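**Hearth Showroom and Service Coordinator, Merkwood**

Hiebert Heating Supply seeks a full-time coordinator for its Merkwood showroom. The company sells and services gas fireplaces, pellet stoves and wood inserts for homes and small businesses across the county. The position is open following an internal transfer and reports to the branch manager, Syafiqah Harahap.

The coordinator is the first point of contact for customers who are choosing a heating appliance and for those who already own one. On the sales side, the work includes measuring rooms from customer drawings, matching appliance output to floor area, and preparing written quotes that cover the unit, the venting and the labor. On the service side, the coordinator books annual inspections, orders replacement parts and keeps the service record for each address current. Service records are kept in Evico, the company's scheduling system. Training in Evico is provided during the first two weeks of employment.

**Duties**

- Greet showroom visitors and explain the differences among direct-vent, vent-free and wood-burning appliances
- Prepare quotes and follow up on them within two business days
- Schedule site visits for the installation crews and confirm them with the customer by telephone
- Check delivered units against the order for model, fuel type and trim
- File permits with the town building office and track their approval
- Receive warranty claims and forward them to the manufacturer with the required photographs
- Keep the price book current, including the Nuten line of pellet stoves

The Merkwood branch handles around 3000 service calls in a heating year, most of them between September and February. During those months the coordinator works one Saturday in every four, with a weekday off in exchange. Vacation is not normally granted in October or November.
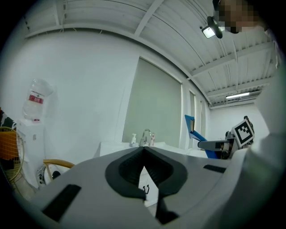
Marlina Simanjuntak writes that applicants should expect the telephone to take up most of the morning in the fall. "People call on the first cold day and their pilot will not stay lit. You need to ask the right questions before you send a technician, and you need to know when to tell them to shut off the gas and leave the house." She adds that she learned the venting tables on the job and would advise any new coordinator to ride along with a crew early on.

Ride-alongs are scheduled during the first month. The coordinator does not install or repair appliances and is not required to hold a gas fitter's license.

**Required qualifications**

- High school diploma or equivalent
- Two years of experience in retail sales, dispatch or customer service
- Accurate arithmetic and clear written English
- Valid driver's license
- Ability to lift 51 pounds, the weight of a boxed log set with its burner

**Preferred qualifications**

Experience with heating, plumbing or chimney work is an advantage, as is a working knowledge of local building permits. Candidates who speak a second language are encouraged to say so in the cover letter.

**Pay and benefits**

The position is paid hourly, with overtime after 40 hours. The rate depends on experience and will be stated in writing before the second interview. Benefits begin on the first day of the month after hire and include health and dental coverage, paid holidays, and an employee discount on appliances and parts.

**How to apply**

Send a resume and a cover letter of no more than one page to the attention of Syafiqah Harahap at the Merkwood branch. Applications may be left at the parts counter or mailed. They must be received by the close of business on Fri 5 July. Interviews will be held at the branch later in July, and all applicants will be notified of the result in writing.

Hiebert Heating Supply is an equal opportunity employer. Applicants who need an accommodation at any stage of the hiring process should notify the branch manager when they apply.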